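Why Do We Sort Things?

Open a kitchen drawer and look inside. The forks are probably in one slot and the spoons in another. Somebody decided that. Sorting means putting things into groups, and people have been doing it for a very long time.

To sort anything, you need a rule. The rule tells you which group each thing goes in. "Red ones here, blue ones there" is a rule about color. "Long ones here, short ones there" is a rule about size. The same pile can be sorted by many different rules, and each rule gives you different groups.

Try it with a handful of buttons. First sort them by color. Then mix them up and sort them by how many holes they have. A red button and a green button were apart the first time. If both have four holes, they are together the second time.

Which rule is best?

It depends on what you want to do. Suppose you have a box of old keys. If you want to open the shed, sorting the keys by color will not help much. Sorting them by which door they open will save you a lot of time.

Shops think about this every day. Siriwan is a garden and household store in the town of Larurport. It keeps 661 different kinds of things on its shelves. Napaporn Khamphan is in charge of where they go.

"We used to put everything in order by the name of the company that made it," she says. "Customers couldn't find anything. They don't come in asking for a company. They come in because they want to grow tomatoes."

Now the store sorts by job. Seeds, pots, soil and plant food are all in the same part of the shop. Brooms and mops are in another.

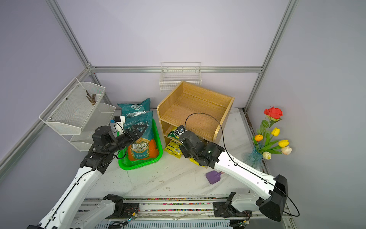

Groups can also have smaller groups inside them. In the Siriwan store, "garden" is a big group. Inside it is "seeds," and inside "seeds" are "vegetables" and "flowers." Inside "vegetables" you will find beans, carrots and peas. To find the peas, you start with the big group and work your way down. You never have to look at all 661 things.

Libraries work this way too. Storybooks are usually kept apart from books of facts. The fact books are then grouped by subject, so a book on whales will be close to a book on sharks. Storybooks are often put in order by the author's last name. That kind of sorting is called alphabetical order, and it works well when there are a lot of things and you already know the name of the one you want.

Things that are hard to sort

Some things fit in more than one group. Is a tomato a fruit or a vegetable? A scientist who studies plants will say it is a fruit, as it grows from a flower and has seeds inside. A cook will say it is a vegetable, as it goes in salads and sauces. They are using different rules, and both rules are useful.

When something fits in two groups, you have a few choices. You can pick one group and stick to it. You can make a new group. If you have more than one of the thing, you can put some in each place. Siriwan does this with gardening gloves. One rack is by the tools and another is by the front door.
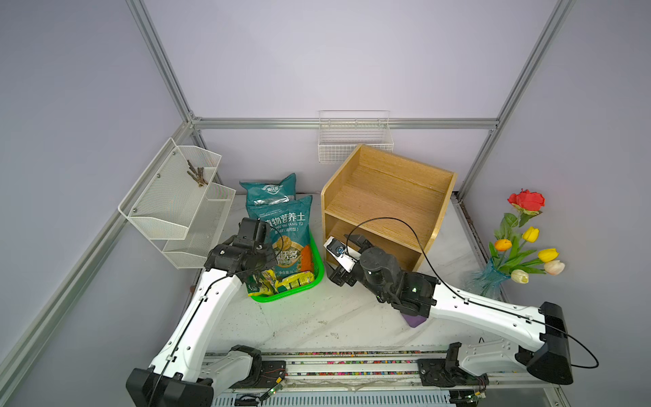

Many people also keep a group called "other." Most homes have a drawer like this, with string, batteries and a tape measure in it. An "other" group is fine when it is small. If it gets too big, look through it. There may be a new group hiding in there.

Sorting living things

Scientists sort plants and animals into groups as well. They look at how the bodies are built and how the living things are related. A bat has wings, but it is not in the bird group. It has fur and feeds its babies milk, so it is a mammal, like a dog or a person.

Sometimes scientists learn something new and have to move an animal or plant to another group. The animal has not changed. People just know more about it than they did before.

Try it yourself

You will need up to 20 small things from around your home, and a friend.

Sort your things into 2 groups without telling your friend the rule. Ask your friend to guess it. Then mix everything up and let your friend choose a rule for you to guess. Start with an easy one, such as color. Harder rules could be "things that float" or "things that have a letter E in their name."

Words to know

Sort: to put things into groups.
Rule: what you use to decide which group a thing belongs in.
Alphabetical order: the order of the letters from A to Z.
Mammal: an animal that has hair or fur and feeds its babies milk.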